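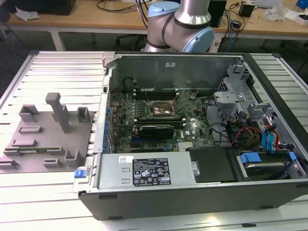 Every few months somebody forwards me an article saying the old office desktop is the best bargain in computing. Buy one off lease, the article says, drop in a graphics card, add memory, and you have a machine that will do all that a new one does for a fraction of the price. There is always a comment underneath from a person who did it in an afternoon and has never looked back.

I have my doubts. I've opened a good many of these cases, first because I was paid to and later because relatives found out I had been paid to, and I think the bargain is smaller than advertised. Some of it is real. A lot of it is the pleasure of taking the side panel off.

Let me be fair about that pleasure first. Business towers are nice to work on. The Dells in particular were built for people who had to service a whole floor of them before lunch, and the color coding still works on me. Blue means pull here. The drive sits in a blue plastic carrier, the expansion slots have blue latches, and you can go a long way without picking up a screwdriver. Lay the thing on its side, take the panel off, and it looks like a house with the roof lifted. You feel competent right away. I suspect that feeling has sold more secondhand computers than any benchmark ever did.

Then you want to change something the designers didn't expect you to change, and the mood shifts.

Take the power supply. In an ordinary hobbyist case, if the supply is too weak for your new graphics card, you buy a bigger one and it goes in the same hole. In an office machine it may be a long, narrow box made to fit that family of cases and little else. The plug that feeds the motherboard may be odd too. There are adapters, sold by firms with names like Nellader, and reviews of those adapters fall into two groups: works great, and smelled funny. I wouldn't put a machine I cared about on the far end of one. I would hardly put a lamp on it.

Take the cooler. The articles talk about swapping the processor as though the chip were the whole job. The chip is the easy bit. You undo the bracket, lift out the old one, set in the new one, and try not to breathe on it. What comes after is the trouble, which is to say the cooler that came with the machine was chosen for the processor that came with the machine, and the mounting holes don't always match what the stores sell. So you clean the old paste off, put new paste on, and refit the same heatsink over a hotter chip. The fan then tells you its opinion all summer.

I did this to a tower bought from a clearance outfit called Omine. It cost 58 dollars, and I was very pleased with myself in the parking lot. The replacement processor was another 46. It needed a newer BIOS than the one it had, so the old chip had to go back in first, with paste, for the sake of one update, and then come out again, with more paste. By the time I closed the case I had spent 3 evenings on it and the kitchen table had a gray smear that I blamed on the dog.

Was it faster? Yes. Did I notice? When I timed it.

What I did notice was the hard drive. The old spinning kind is still in a lot of these machines, and replacing it with a solid-state drive does more for an old computer than everything else in the case put together. It's a dull upgrade. It doesn't glow. You slide out the carrier, fit the new drive, connect two cables, and put the thing back. If the articles stopped there I'd have no quarrel with them. They never stop there, because nobody clicks on a headline about a drive swap.

The graphics card is where the dreaming happens. There's one slot that suits it, and usually enough room if you pick a short card, and people go hunting for the biggest one that will physically squeeze in between the board and the drive cage. I understand it. I've stood there with a tape measure myself. But a card for an office tower has to be modest in its appetite, for the reason given above about the supply, and modest cards are often poor value. You pay extra for the smallness. Add it all up and you're within reach of a plain secondhand machine with a proper case, a standard supply and a decent card already in it. It won't have cute blue latches. You'll need a screwdriver.

The usual answer to all this is waste. Keep the old one going, they say, and keep it out of the landfill. I take this seriously, and it's the one part of the argument I can't wave off. But look at what upgraders tend to do. The old chip goes in a drawer. So does the old memory, and the old drive, which has somebody's tax returns on it. The replacement parts arrive in boxes inside boxes. A retired desktop that gets a new drive and goes straight to a kid doing homework is a real saving. One that gets four new parts and sits half open in a spare room until June is a hobby, and hobbies make trash like anything else.

I'm not against hobbies. I only object to being told that mine is thrift. Gebretsadik, the refurbisher I go to now when a relative needs a computer, sells these towers cleaned, wiped and fitted with a solid-state drive, and does nothing further to them. The people there will talk you out of a graphics card if you let them. Hurnoten, the big repair forum I used to read every night, would call that a wasted chassis. There's a thread over there about trimming a drive cage with tin snips to make room for a longer card, and it has gone on for years, and I have yet to see anyone in it mention using the computer for something.

So my advice is dull. Open the case, certainly. Blow the dust out of it. Swap the drive if it's the slow kind, and fill an empty memory slot if the memory is cheap and you know which sort it takes. Then close it up and see whether it does what you need. If it doesn't, sell it to a person who needs less, and be straight with them about the fan.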